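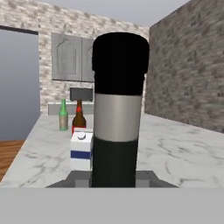 Marble is a rock that used to be a different rock. It starts as limestone, which is made mostly of a mineral called calcite. Much of the calcite comes from the shells and skeletons of sea creatures. When the creatures die, the hard parts sink and form a layer on the sea bed. More layers settle over the first. The order of the layers is like the order of the bands on this canister: dark green at the bottom, silver-grey in the middle and black at the top. In a stack of rock that has not been tipped over, the lowest band is the oldest. The weight of the upper layers presses the lower ones until they harden.

## From limestone to marble

Limestone can be carried deep underground when parts of the Earth's crust push together. It is hotter there, and the pressure is much higher. Limestone can begin to change at roughly 200 °C, although a lot of marble forms at higher temperatures. The rock does not melt. It stays solid while its small calcite crystals grow into larger ones that lock tightly together. Most of the shell shapes are lost in this process.

A rock that has been changed in this way is called a metamorphic rock. "Metamorphic" comes from Greek words meaning "change of form".

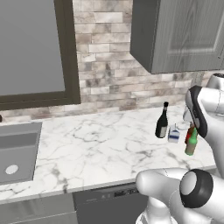
Rock for building has to be cut to a shape that suits the job. A slab is wide and thin, and makes a flat surface to work on. A brick or tile is small, and many of them are needed to cover a wall. Kitchens often use both shapes. The long worktop by the sink has a marble surface, and the wall behind it has stone-coloured rectangles in staggered rows. Staggered means that each row is shifted sideways, so the upright joints do not line up with those in the next row. In a wall that holds up a load, this pattern also makes the wall stronger.

## Why marble has veins

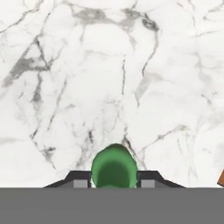
Pure marble is white. Most limestone contains other things as well, such as clay, sand or iron, and these colour the marble. Clay and carbon often give grey. Iron can give red, yellow or brown. Some veins form later, when the rock cracks and water carrying dissolved minerals fills the gaps. On a white surface with grey veins, look for places where one line splits into thinner ones, as the nearly upright vein in the middle does. The wide, smoky streak on the left has much softer edges than the thin lines.

## Getting it out of the ground

The Barnari quarry, 1144 metres above sea level, cuts its marble with a long wire covered in tiny diamonds. The wire runs in a loop and is kept cool with water. Blocks go down by lorry to the Giletti stone works in Zurville, where a saw with many blades slices them into slabs. A slab for a worktop is often 2 cm thick. The surface is then rubbed with finer and finer grit until it shines. 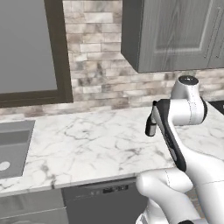 ## Looking after marble

- Wipe up lemon juice and vinegar straight away. They are acids, and acids dissolve calcite. The mark they leave is a dull patch.
- Use a chopping board. Calcite is softer than a steel knife.
- Clean with warm water and a little washing-up liquid.

## Words to know

**Calcite:** the main mineral in limestone and marble.

**Crust:** the hard outer layer of the Earth.

**Quarry:** a place where rock is cut from the ground.

**Vein:** a line or streak of a different colour in a rock.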